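About Us

Mumex is a small company that repairs and checks gripping tools for robots, and also the hand-held ones that people carry. We are eight people. Our workshop is in Wornodwood, on the second floor, above the bicycle store.

The company was started by Myroslav Levchenko and Vitalii Dmytriv, who before worked together at a packaging plant. We want to tell openly how our way of working began, because customers ask about it.

In our first year we serviced a gripper for a customer named Medve. One pivot pin was pressed in not deep enough. The tool passed our test, which was then only 40 closings on an empty jaw. After 984 closings at the customer the pin moved out, the jaw closed crooked, and it pinched the finger of an operator. The injury was light, but the fault was ours. We wrote this to Medve the same day, and we took back all seven tools from that batch.

From this time we changed many things. Every pin is measured before and after the test. The test itself is now over 984 closings, always with real objects between the pads. Vitalii made a rule that any worker can stop a delivery, and he does not have to explain it to the boss first. 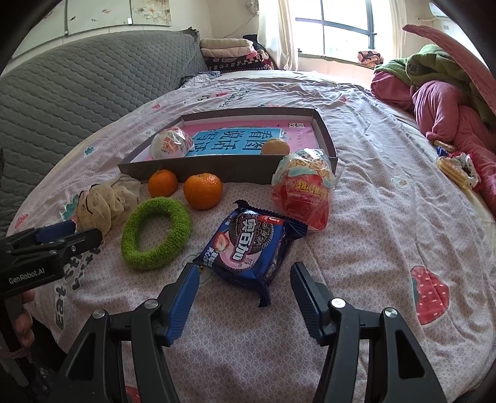
We choose objects of different kinds for this: round fruit, a snack in a slippery wrapper, soft things like a hair tie. A hard metal block is easy to hold and hides a crooked jaw — a soft ring shows it quickly.

Our fault records are kept in a program called Sulley, which Myroslav wrote himself. Customers may read every record about their own tools, also the unpleasant ones. If you have a tool that closes badly, please stop using it and write to us.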